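Dosel issue tracker
Project: Zonow (grasp-state estimation)
Ticket 40: Slip detector reports false positives on thin-walled cans
Status: Resolved, one item carried over
Opened: August 2021
Component: wrist camera pipeline / slip classifier

Summary

The slip classifier raises a slip event during static holds on slim aluminum cans. The arm is commanded to hold position, the finger encoders show no change, and the object pose from the wrist camera is stable to the eye. The event still fires and the controller responds by raising grip force. On a thin can this dents the wall, which changes the contact patch and triggers another event.

Not seen on the foam blocks or the plastic bottles from the Chraibi object set.

Steps to reproduce

1. Load the default Zonow config. Leave the force ceiling at its stock value.
2. Place a slim can upright on the table and run the top-level grasp script.
3. Hold with no arm motion. Log the optical flow magnitude and the slip score.
4. Repeat for 100 holds. Release and regrasp between holds.

Observed: 11 false events in 100 holds.
Expected: none.

Investigation

First suspect was the finger pads. We swapped in a fresh pair and reran the full set. No change in the rate, so the pads were ruled out.

Second suspect was exposure. Auto exposure was locked and the run repeated. The flow noise on the tabletop dropped a little. The slip score on the can did not.

Third suspect was the feature tracker, and the logs point there. The tracker picks corners inside the object mask and treats their motion relative to the fingers as slip. On a can with a dense printed code, nearly all of the corners land in one small patch of the label.

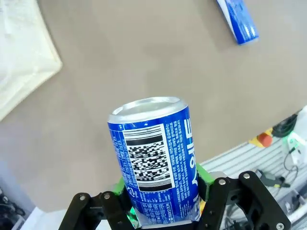
The matrix code on the white panel takes most of the tracker's budget in a hold like this one. Its cells are small and look alike at patch scale, so a track can jump to a neighboring cell between frames. When several tracks jump the same way, the result has the same signature as a real slide along the can axis. The large white characters on the blue give fewer corners, but those tracks stay put.

Fix

1. Cap the number of features per grid cell inside the object mask. The cap is now 10.
2. Add a forward-backward check and drop any track that does not return to its start point.
3. Require agreement from at least two separate grid cells before an event is raised.

Verification

Reran the same 100 holds with the patch applied. No false events. For true slips we pulled the can down by hand on a string during the hold; every pull was detected. Detection delay went up by roughly one camera frame, and the force controller tolerates that.

The patch is merged to the Zonow main branch. The Flivville rig still runs the old build and needs a config migration before it can take the update.

Carried over

Plain cans with no print have not been tested. The cell agreement rule may suppress real events when the mask holds very few corners. Moved to a separate ticket.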